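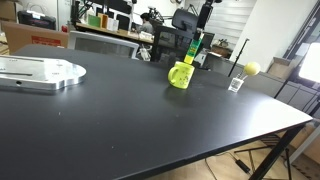
Slide 1. Green mug on a black table.

Good morning, and thank you for coming so early. My talk is on tea breaks in small workplaces, and what we learned at Kallio.

(Wait for the door to close.)

Before May, each person at our Grorkunwood office drank tea alone at the desk. Then we fixed one break, 12 minutes, at half past ten. Attendance was free. I must stress this word, free.

Slide 2. Costs. We spent 450 on a kettle, a shelf and 100 cups. The cups were too many. Trinthorpe, our second site, took the rest of them.

Speak slowly on this slide, the numbers are small.

Slide 3. Problems. The noise disturbed the phone team, so they now have their break at eleven. The sink is still not solved.

Slide 4. Questions. If they ask about Umemis: that site starts next, with coffee also.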